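Ticket: Order release delayed, size run missing from Julia low-top drop
Queue: Trillance Storefront Support
Opened by: Spyros Tomić, Stojanović Footwear
Assigned to: Baiba Sproģis
Priority: High
Status: Monitoring

Reported issue

The Julia low-top in grey knit was scheduled to go live Monday at 10:00. The product page published on time but men's sizes 8 to 9.5 showed as sold out from the first minute. Stock on hand in the Plenomex warehouse module was 572 pairs across the full run. The merchant received complaints by email and on the store chat. The colour swatch also defaulted to the wrong variant on mobile.

Steps already tried by merchant

Cleared storefront cache. Unpublished and republished the product. Re-uploaded the inventory CSV. No change after any of these.

10:42 Sproģis
Confirmed. Storefront API returns available = 0 for 4 variants (8, 8.5, 9, 9.5). Plenomex returns positive counts for the same SKUs. Other variants match on both sides. Asked merchant to stop re-uploading the CSV while we look, as each upload queues a full resync and the log is getting hard to read.

10:58 Tomić
Stopped. We have a raffle list of 200 customers who were promised first access until noon. Most of them want those exact sizes. Can you override the count by hand?

11:05 Sproģis
Manual override is possible but the next sync will overwrite it. Paused the sync job for this product only. Set the four variants to the Plenomex figures less a safety buffer of 40 pairs. Page now shows all sizes. Please place one test order in size 9 and cancel it.

11:11 Tomić
Test order went through. Cancelled. Confirmation email shows the old shoe name but the size and colour are right.

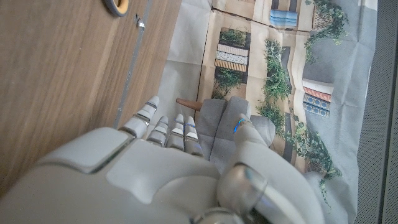

11:36 Sproģis
Cause of the stock mismatch found. The SKUs for the four affected sizes were created in April for a canvas sample of the same shoe and archived when the sample was dropped. The knit version reused the codes. Trillance treats an archived SKU as non-sellable and reports zero whatever the warehouse sends. The swatch fault is separate: the mobile theme picks the first variant image by filename, and the grey knit files sort after the white ones. Set swatch colours by hex value in the variant editor and leave auto-sample off.

11:50 Sproģis
Un-archived the four SKUs and removed the canvas sample parent record. Ran a dry sync in staging: all variants return the warehouse count. Re-enabled the live sync at 11:49. First pass completed with no errors.

12:20 Tomić
Numbers look right on our side. Swatch is fixed on my phone, still wrong on the shop tablet.

12:27 Sproģis
Tablet is likely serving the cached theme bundle. Log out of the kiosk app, clear app storage, log in again. A browser refresh will not do it.

12:41 Tomić
Done, tablet is fine now. What about the name in the email?

12:55 Sproģis
The template pulls the parent title at the time the SKU was first created. Orders placed before 11:50 will keep the old title. Later orders should show the new one. If you want the earlier confirmations re-sent, export the order IDs and attach them to this ticket.

Follow-up actions

Merchant: check for other archived SKUs before the next release. Filter by Status = Archived, then compare against the launch sheet.
Support: raise a request for a warning when a CSV import matches an archived SKU.
Support: leave ticket in Monitoring until the second colour is published.

Attachments: sync_log_before.txt, sync_log_after.txt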